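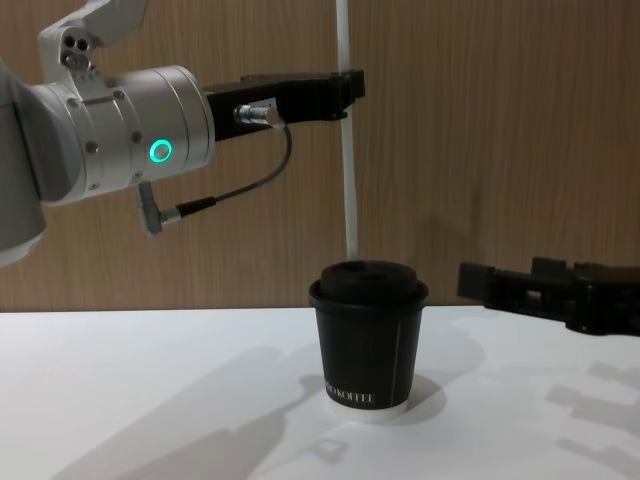
Arm and gripper over the white tabletop.

I'd wanted to see the Moreslow coral farm ever since I bought my first frag at a Waltow swap, so when they opened the doors in December I was in line by 10 in the morning. What a place! You walk in past the quarantine room and then the main greenhouse hits you – long shallow raceways, blue light spilling over the sides, and that salty smell every reef keeper knows.

Tahira Hashmi led our group and let us ask anything. She runs the soft coral side and clearly loves her leathers (me too, so we held everybody up for a while). Every new colony gets 7 weeks in quarantine, with dips, before it goes anywhere near the raceways. I do two weeks at home and felt a little guilty.

The part I keep thinking about is flow. They have the Malik raceway, named after the supplier of the old tank, on a slow surge that swaps direction every 20 seconds, and the polyps were out further than I've ever seen on a toadstool. I went home and moved my powerheads that same night.

We also got to try cutting our own frags. Mine was a lumpy green sinularia, tied to a bit of rubble with thread because glue won't hold on all that slime. Next door they were showing the Truvumex dosing controller, but the line was long and I spent the time at the clam tank instead, no regrets.

Tickets were 10 dollars and included the frag. Parking is tight, and you should bring a cooler if you plan on buying – I came home with four bags on my lap and the heater on full.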